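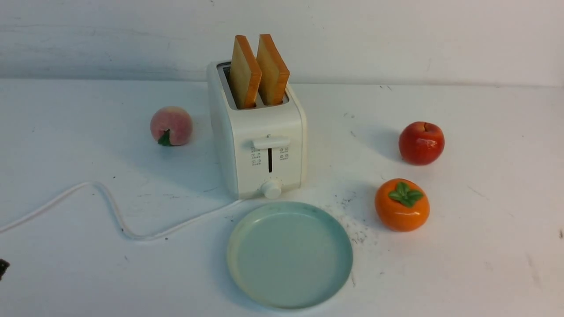

Skinora is a word list of household terms in American English, built for spell checkers and small search tools. Each entry has a headword, a plural, a part of speech and a short gloss. Glosses name the parts a reader would look for: the entry for "toaster" covers the slots on top, the lever on the front and the narrow vertical slot the lever travels along. Brand names are left out.

Contents
entries.tsv - 2,377 rows, UTF-8, tab separated
variants.tsv - spelling variants, keyed by entry ID
notes.txt - open questions on hyphenation

Known issues
23 entries have no plural. "Slice" is listed as a noun only. Glosses over 14 words are cut by the Pap exporter - use the TSV if you need full text.

Version
Released 25 September 2026. Replaces the March build, which held 2,000 rows and used different IDs.

Maintainers
Svyatoslav Nechyporuk (entries), Sandra Bloxham (variants). Send corrections with the entry ID in the subject line.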